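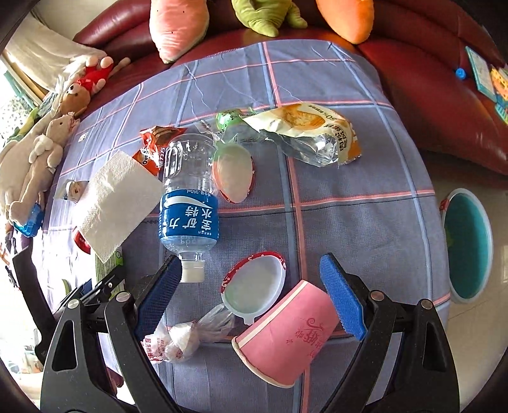

Polling place check: Ovstead parish hall, council by-election
Checked by Nia James, August 29, 2022. Copy to Arsalan Ansari.

Step-free entrance: PASS. The new ramp is brilliant, a proper gentle slope!

Door width: PASS. Powered chair went straight through.

Booths: PASS. Four standard and one low. Lovely light by the window (please keep the low one there).

Ballot box and seals: PASS, 3 spare seals in the bag.

Fire exit: ACTION. Opens fine, but stacked chairs are in the way. Move before polling day in September.

Signs: ACTION. Need one at the Rizvi Road corner, people walk right past the turning.

Queue space: PASS. 386 voted here last time out of 2,000 on the register, and I'd love to see us beat that. Room for a long line under cover.

Tellers: keep outside the inner door. All the parties were great about this in spring.

Pencils: 100 ordered.

Recheck: fire exit and signs only. AA to sign.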